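Workshop News: Hand Project Moves to Simulated Trials
January 1, 2021

The Trillberg shared workshop is pleased to report progress on its multi-fingered robot hand, begun by members in August. Grasping trials are now conducted in simulation, where the finger joints can be adjusted before any parts are cut.
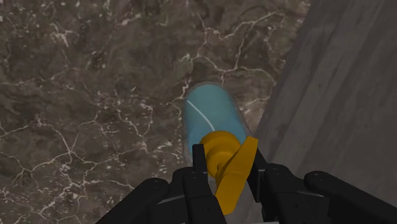 Members have recorded 1,469 simulated grasps to date, with bottles and other household items as the principal objects. The workshop has set aside $700 for motors and joint pins. Members wishing to join the assembly group should sign up at the Prasell Street front desk.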